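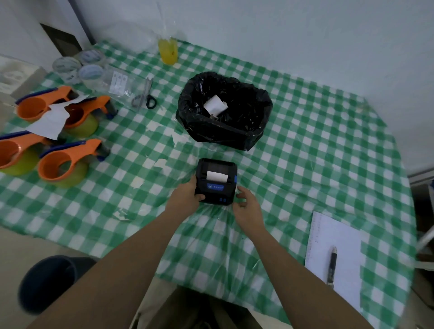

How to Set Up a Stall at a Weekend Market

A first market stall goes better if most of the work is done the night before. These steps are for a single table selling small goods such as jam, soap, cards or seedlings.

1. Read the site rules

Find out when you can drive in, when your car has to be gone, and whether tables are supplied. At the Pomare market, stallholders can unload from 6 a.m. and cars must be out by 7:30. Pay your site fee by Friday. Ours is $50 for a table site, and a corner costs $60.

2. Practice the layout at home

Measure your table and mark the same size on the floor with tape. Put tall items at the back and low ones in front. Leave a clear space at one end for taking money and wrapping.

3. Price everything

Put a price on every item or every group of items. Round numbers are easier on change. If you sell jars at $8, have plenty of singles in the float.
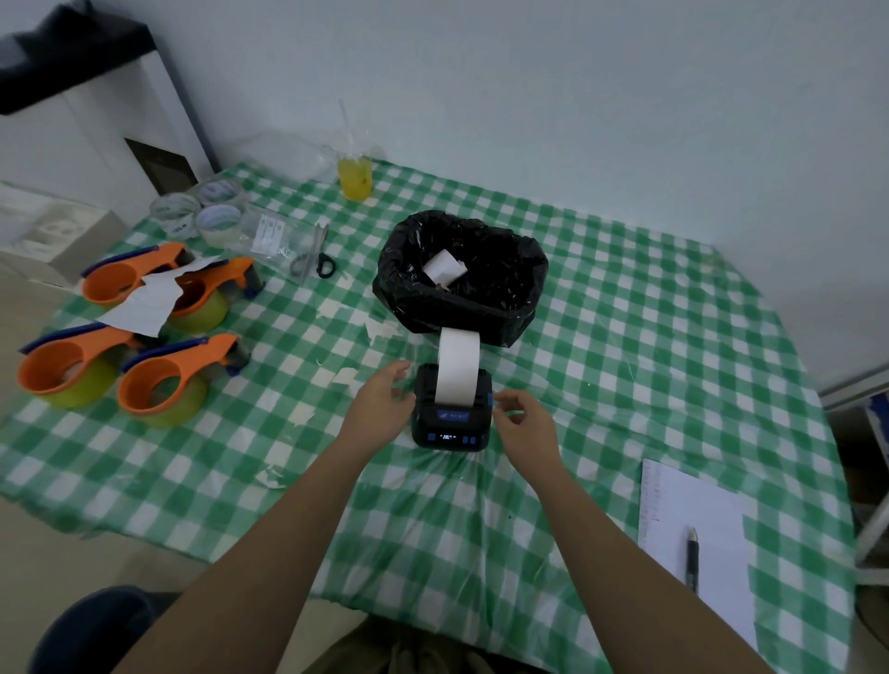 Words: Ebony Te Moana
Layout advice: Keith Pirihi
Filed under: Markets, Getting Started

4. Pack the cash box

Start with $50 in small bills and coins, and write the amount on a slip inside the lid. If you take cards, charge the reader overnight and test it on your phone's data - the wifi at Pomare doesn't reach the back row.

5. Load in reverse

The cover and its weights go into the car last so they come out first. Stock goes in before them, heaviest boxes on the bottom. Keep tape, scissors, string, a pen and clips in one small bag up front with you.

6. Set up on the day

Put up the cover and weigh down all the legs before you unpack anything else. Then do the table, the cloth, the stock and the signs. Walk around to the customer side and check that the prices can be read from a few steps back.

7. Pack down

Wait for the closing bell. Count the cash in the car, take off the float and write down the day's sales before you drive home.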